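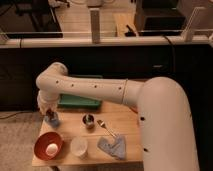 How Does a Robot Know What to Do Next?

A guide for young readers from the Nadero Learning Centre

Tidying a table is easy for most people. You look, you reach, you pick something up and you put it somewhere sensible. You can even do it while talking to a friend. A robot arm has motors where you have muscles, but motors cannot decide anything. The deciding is done by software, the set of instructions that a computer follows.

The arm at the top of this page has a small wooden table to work at. On the table are a red bowl, several cups, a fork, a green tray and a soft cloth. The software that runs a job of this kind is usually divided into parts, and each part has its own task.

Seeing

The first part is called perception. A camera sends the computer a picture, but to a computer a picture is only a very long list of numbers. Each number says how bright or how colourful one tiny dot is. The perception software searches the list for patterns. A patch of red dots with a round edge may be a bowl. A patch of pale blue dots may be a cup.

Some objects are harder than others. Light passes through the blue cup, so the colours behind it can show through and confuse the computer. The metal cup is shiny inside and catches the light, and a bright reflection can look like a separate object. The cloth is difficult in a different way. A bowl keeps its shape wherever you put it, but a cloth can be crumpled in more ways than anyone could list.

There is also the question of things that are hidden. The arm passes over the green tray, and from where we are looking the back of the tray cannot be seen. You know that the tray carries on underneath. The software has to work this out, either by remembering an earlier picture or by using a second camera placed somewhere else.

Planning

The second part is called planning. Once the computer has a list of objects and knows where each one is, it must choose a path for the arm. Suppose the instruction is "put the blue cup on the tray". The planner could send the gripper in a straight line, very low, but it might then knock over the white cup or the metal one. A better plan lifts the cup first, carries it across and lowers it at the end.

The planner has to think about the whole arm. Your elbow can bump into things while you are watching your hand, and a robot's elbow can do the same. Planning software may test 40 possible paths before it chooses one, and it throws away any path in which a part of the arm would hit something.

Moving

The third part is called control. It turns the plan into movement by telling each motor how far to turn and how quickly. Inside each joint, a sensor measures where the joint has got to. The control software compares this with where the joint ought to be. If there is a difference, even a very small one, it makes a correction. It does this many times every second.

Control also looks after the gripper. A gripper that squeezes too gently will drop a cup, and one that squeezes too hard may crack it. Think about the white egg-shaped object in the red bowl. If it were a real egg, how carefully would you want the fingers to close?

Checking

When a movement is finished, good software looks again. Is the cup where it should be? If it has slipped, the computer begins once more with a new picture and a new plan. Engineers call this a loop — see, plan, move, check, and back to seeing.

Something to try at home

You will need a partner, a table, a plastic cup and a bowl. Please do not use glass or anything sharp.

Sit at the table and close your eyes. You are the robot arm. Your partner is the software and may only give short instructions, such as "left", "forward", "down", "close" and "stop". Try to put the cup in the bowl, then change places.

Afterwards, talk about which instructions were hardest to follow. Did your partner tell you how far to move, or only which way?

Words to remember

Software: instructions that a computer follows.
Perception: working out what is there and where it is.
Planning: choosing how to move before moving.
Control: making the motors follow the plan.
Gripper: the part of a robot arm that holds things.

Text by Nkechi Akpan. Reviewed for schools by Karla Villaseñor.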